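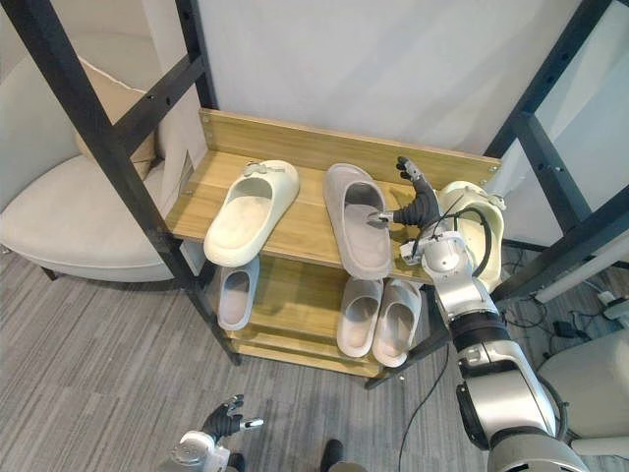
4. Setting Up Hearing Alerts

Pesau can follow a public inquiry for you and ping you the moment a new transcript goes up. It's a great feature, and setup is quick!

1. Open Pesau and tap Hearings.
2. Type the inquiry name or its file number (for instance, 231).
3. Tap Follow. A green dot shows up next to the name.
4. Pick your witnesses, or choose All.

Note: You can follow up to 14 hearings at once on the free plan, and 55 on Nindbridge accounts.
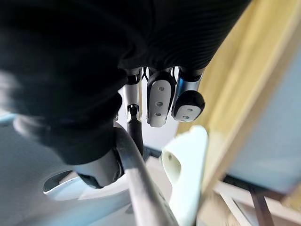

5. Under Delivery, choose Email, Phone or both.
6. Tap Send Test. If no alert comes within 2 minutes, check your spam folder and try again.

Caution: Transcripts marked Draft can still be corrected. Wait for the Final tag before you quote a witness in print.

Section updated 02/04/2021 by Mercy Kombo. For saved searches, go to Section 5.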